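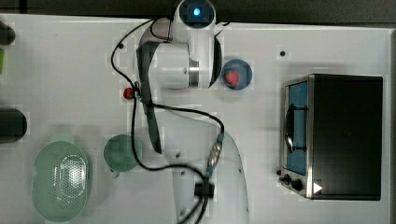

Kitchen robot goes through its paces at Koremix open day

2026-06-01

Koremix opened its Dristudside workshop to the public for the first time since moving there in October, and up to 200 people came through over the day. Most were there to watch a robot arm at work on a kitchen bench.

The white arm was set up with everyday kitchen gear, including a toaster oven, a colander, a cup and a blue bowl with a strawberry in it. Visitors watched from behind a rope while staff ran the arm through short tasks, such as moving food from one container to another. Each run was followed by a few minutes of questions.

Sugeng Sembiring, who leads the project, told visitors the company wants a machine that can help in small commercial kitchens and aged care homes, where staff spend a lot of time on simple, repeated jobs.

"People ask why we don't start with something harder than fruit," he said. "Fruit is hard. Every piece is a different shape, and if you squeeze it you've ruined it."

The team has recorded 1,641 practice runs on the bench this year. Sembiring said the arm is still slower than a person at nearly every job and would not be ready for a working kitchen for some time. Opening and closing oven doors is one of the tasks still being worked on.

During the morning session the arm dropped a piece of fruit on its way to the colander and had to be restarted. Staff reset the bench and ran the task again, and the second attempt went through without trouble. The afternoon sessions ran a little behind as a result.

Kartini Ngau, who manages the kitchen at the Sumampouw aged care home, brought four of her staff along. She said she was interested but had questions about cleaning.

"Anything that goes near food has to be washed down properly, and I'd want to see how they plan to do that with all those cables," she said. "But if it could portion out snacks in the afternoon, that would free up someone to sit with the residents."

Koremix said a cover for the arm is being designed and will be tested later in the year.

The benches in the workshop were built by local joinery firm Justwood, which also had a small display near the entrance. A group of 42 high school students visited in the morning and were given time to write simple instructions for a smaller training arm in the next room.

Entry was free, with a gold coin collection for the Dristudside community pantry. The company plans a second open day in October – numbers for that one will be capped at 100 per session, and bookings will be needed. Details will be posted on the Koremix website.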